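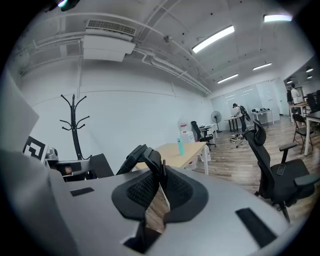 How long does one demo need to be?
Short. 17 seconds is plenty for a pick and place, less if the object is close by. Start the take, do the task once, stop the take. Long takes with pauses in them are harder to trim and Elline will flag them anyway.

Section 3 - Recording by hand with the Zorell grippers
Updated May, Jimex support desk

Before you start

1. Charge both grippers. Lights steady, not flashing.
2. Open Elline on the phone or laptop. Pick the task name from the list - don't type a new one each time or you end up with three versions of the same task.
3. Left gripper first, then right. Wait for the tone after each.
4. Squeeze each trigger fully, let go fully. Do it twice. This sets the open and closed limits.

CAUTION: keep fingers out of the jaws during step 4.

Checking the markers

5. Hold both grippers out at chest height, marker cubes clear of your sleeves.
6. Turn each one slowly until Elline shows it as found. If one drops out, wipe the faces with a dry cloth and try agian.
7. Loose straps tucked in. A strap swinging over a marker will lose the track for that bit of the take.

Note: tracking needs something to look at. Plain white wall and nothing else = drift. Furniture, boxes, a bit of mess are all fine.

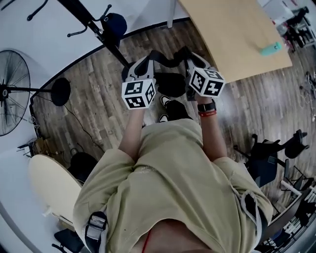

A user on the Ross site wrote in to say that seventeen seconds felt rushed for two-handed work, and that their takes got much better once they practised the move twice with the recording off. Fair point, do that. Practice runs don't count towards the total.

Recording

8. Stand where the robot base will be, more or less. It can't lean as far as you can, so don't lean.
9. Press start. Hold still for 2 seconds.
10. Do the task at a steady pace - slower than feels natural. No jerks, no throwing.
11. If you fumble, carry on and finish, then mark the take as a fumble. Don't delete it.
12. Hold still again, press stop.

Move the object between takes. Turn it, swap sides, stand it up or lay it down. 135 takes all from the same spot will teach the arm that spot and very little else.

CAUTION: mind cables on the floor. You will be watching your hands and not your feet.

After the session

13. Leave Elline open untill the upload bar has gone.
14. Grippers off, back on charge, jaws open.
15. Replay 3 takes at random. Hands drifting apart from the object on the replay means a bad calibration - go back to step 4.

For remote control of the arm see Section 4.

Jimex support: use the contact form | © Jimex, all rights reserved | Back to top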